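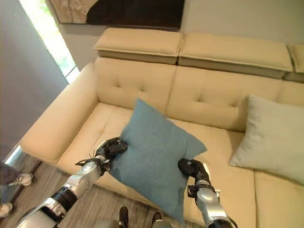 Econ project, group 4 – Ghizlane Younis, Simão Marinho, Belmiro Leitão
Handed in Tuesday, September 10, 2019

## What we asked

Do people who get paid in one currency and pay rent in another change what they buy when the rate moves? Small study, Sotlow only. Town sits close to the border, lots of people work on the other side.

## Method

Paper survey, one page. Handed out 58, got 23 back. Not great. Asked about wages, rent, savings and the last big thing they bought for the home. Also wrote down the rate in the window at Gosura (exchange office) every morning in June – missed 2 days. 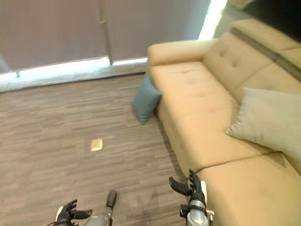
*Fig. 1. Long beige sofa with tufted back, two throw pillows.*

## Results

Rent first. Nearly everyone said it eats the gain or the loss right away. When the home currency drops, cross-border workers feel richer for a month, then the landlord catches up. Highest rent in our answers was 1296 a month, way above the rest so we left it out of the average.

Big purchases get put off. Furniture, appliances, car repairs. Food hardly changes. Several people wrote that they change money the same day they get payed and don't look at the rate again. One keeps everything in cash at home, would not say how much.

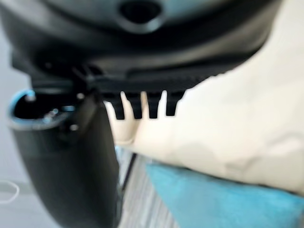
*Fig. 2. Gripper close-up, black attachment with four teeth, pale fabric behind.*

## Problems

Too few answers. Question 6 was confusing (gross or net?), so we dropped it. The window rate isn't the rate the bank gives, and we only noticed halfway thru. Ms. Teresa Valente read the first draft and told us to compare with Trornevberg, where wages and rent are in the same currency. Didn't have time. Belmiro still has the raw sheets if anyone wants to check the averages.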